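Kitchen arm: hand guiding or remote for counter tasks?

Silletside Makers Board > Robotics > Teaching and demos

granite_hob
Posts: 49

We are collecting demos on an arm in a kitchen and I can't settle on a method. The work is all on the counter: getting to the front of the air fryer, reaching in under the wall cabinets, and picking up small things off the granite. So far I've done 40 demos by hand guiding (motors slack, one person pushes the arm through the task) and 40 with the remote rig. The hand-guided ones are smoother. The remote ones have more dithering near the end but I can stand well back.

Has anyone trained on both and seen a clear difference? Views from the session below. 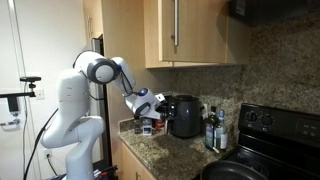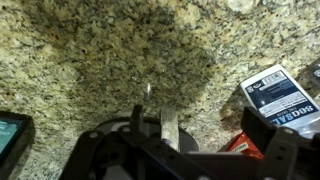
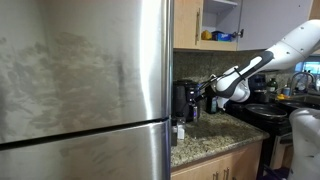
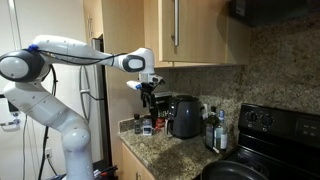 Kitchen counter setup, room views and wrist view (second one).

proststead_lad
Posts: 200

Remote, every time. If you push the arm by hand, your sleeve and hand end up in the wrist view, and they won't be there when it runs by itself. We had to bin a whole batch for that in February.

kettlewise
Posts: 6

I don't agree that it's every time. For a handle I'd guide by hand. You feel the point where the finger touches and you don't overshoot. With our remote rig you get no feel at all and people lean on the appliance until it slides back.

As for hands in the view, guide it once, save the joint path, put everything back where it was and replay the path with nobody near. Record the replay and throw away the first pass.

proststead_lad

Replay only works if everything goes back in the same spot. Fine for an air fryer. Not fine for a screw standing on end, like the one in the second picture. A few millimetres out and you've recorded a miss.

kettlewise

Fair point on the screw. I'd do that one remotely and slow the arm down for the last bit.

vadham_bench

Whichever you pick, look at the background. That stone is speckled all over and the screw is small and shiny. Check you can find it yourself in the wrist recordings at the size you feed to training. We used the Nedeljković script to shrink ours and the small parts vanished.

Also the bottles by the air fryer. Do you move them between demos? If they never move it may learn to line up on them.

granite_hob

They haven't moved much, no. I'll shift them every few runs. I'd assumed leaving them alone would make it easier.

vadham_bench

Easier to train, worse when somebody tidies up.

proststead_lad

Watch the cable on the upper links too. Ours was fine until someone guided the arm by hand into a pose the remote would never have reached, and it pulled the plug half out.

granite_hob

Noted. Plan for now is remote for the screw and guide and replay for the air fryer, kept in separate folders. I'll post the success rates when both have trained.

kettlewise

Keep the same start pose for both or you won't be able to compare them.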